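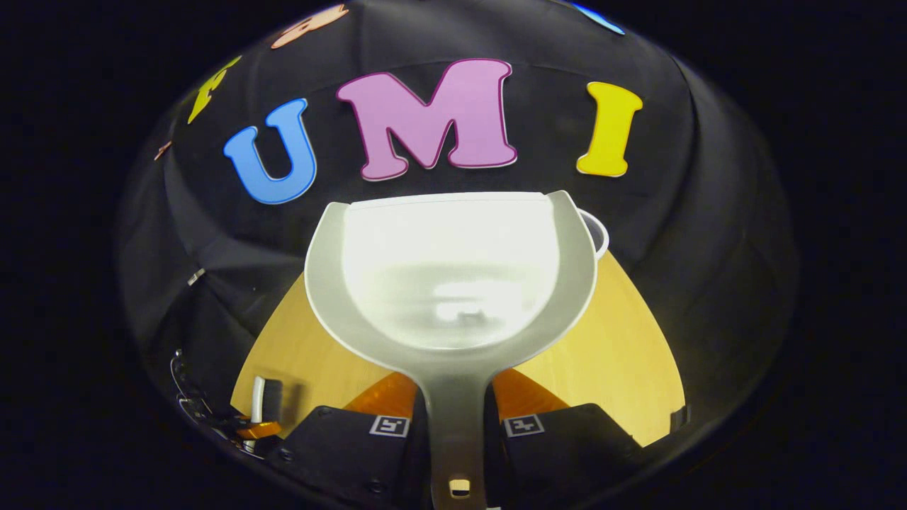 Figure 1. Foam letters on black fabric.

Lanterns on the Water: How Hirkwood Keeps Its Autumn Festival
Project report by Angelica Layug
Supervisor: Josée Simard

1. Introduction

Hirkwood holds a lantern evening every October, at the end of the apple harvest. Families float paper lanterns on the mill pond, eat baked apples and walk home along the towpath. I grew up two villages away and had never asked where any of it came from. My report looks at how the festival is kept now, and which parts of it are old.

2. Method

I read the parish newsletters held at the library and spoke to residents at their homes and at the bakery. I sent a short questionnaire through the school and the allotment society, and 353 people filled it in. The parish has 2,658 residents, so most of them are not represented, and people who like the festival were probably more willing to answer.

I also went to the lantern evening itself, from four in the afternoon until the pond was cleared.

3. Food

Baked apples were the dish named most often in the questionnaire. They are cored, filled with oats and dark sugar, and sold in paper cups from the bakery's side window. The second was a flat onion bread that older residents call "pond bread". Two people gave me recipes for it and they do not agree – one uses lard and a long rise, the other butter and no yeast at all.

The Kravchuk family, who run the bakery, told me they stopped making pond bread for several years and began again when customers kept asking for it. They now bake it for one week only.

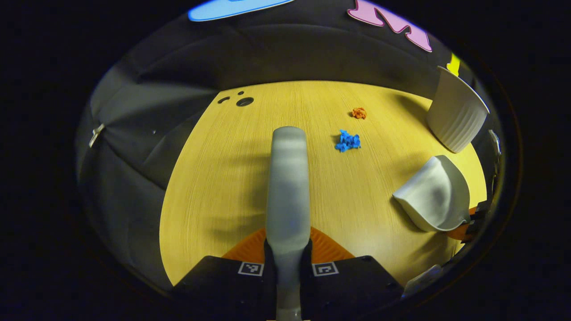
Figure 2. Round wooden tabletop with the gripper at the front.

4. The lanterns

The newsletters first mention lanterns 20 years ago, in a notice asking for jam jars. Before that the evening was a supper in the barn with singing. Most people I spoke to believed the lanterns were much older, and one was sure her grandmother had made them.

Paper lanterns replaced the jars after complaints about broken glass. The paper ones are collected from the bank with nets before nine o'clock. Last year's newsletter put attendance at 3,000, which is more than the population of the parish and includes visitors who come by coach.

5. Discussion

The food seems to be the older part of the festival and the lanterns the newer, although visitors come mainly for the lanterns. Residents were divided on the coaches. Several said they now eat at home first and go down late, when the queue has gone.

I could not date pond bread. The newsletters rarely mention food, and a proper answer would need household recipe books or longer interviews with the oldest residents.

Related reports
Harvest suppers in the Brokico valley
The Sotora kite weekend: a visitor survey
Who bakes for the village fête?
Carols and cider: winter customs in three parishes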